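4.3 Taking the detergent drawer out for a wash

Please don't be put off by this one. It's a small job, and if you do it every 20 loads or so your Brovholm will smell a good deal fresher, especially if you like a thick liquid softener, which does tend to hang about in the corners and go the colour of old candle wax.

1. Turn the machine off at the wall and close the tap.
2. Pull the drawer out as far as it will happily go.
3. Press down on the release tab, keep it pressed, and draw the drawer the rest of the way out. Have your other hand underneath – there is nearly always a little water left in it, and it will find your socks.

If the drawer sticks, push it back in and start again. Please don't lever it with a screwdriver or a butter knife.
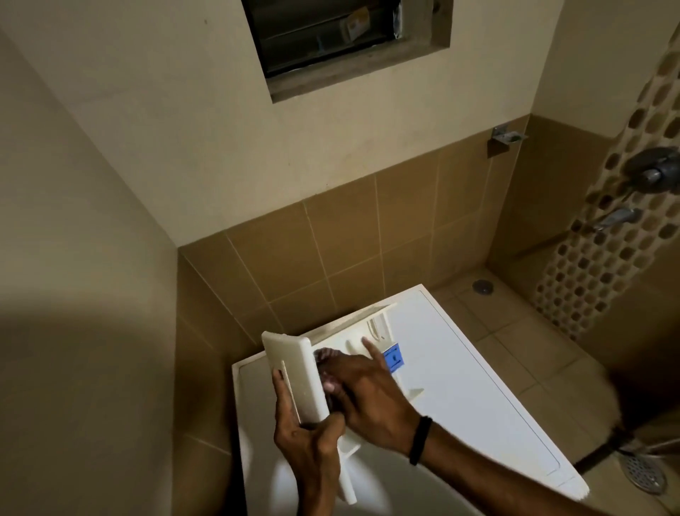
Inside the compartment

With the drawer clear of the machine you can get your fingers right into the opening. Feel for the blue tab, and for the ridges and dividers, where powder likes to cake.

4. Soak the drawer in warm water for 20 minutes, then go over it with an old toothbrush.
5. Wipe out the compartment with a damp cloth, taking your time around the siphon cap.
6. Slide the drawer back in level until it clicks.

Note: Any mild dishwashing liquid is fine. Bleach will turn the plastic a nasty yellow colour over time.

Caution: Never run a cycle with the drawer out. Water will come straight through the opening and onto the floor.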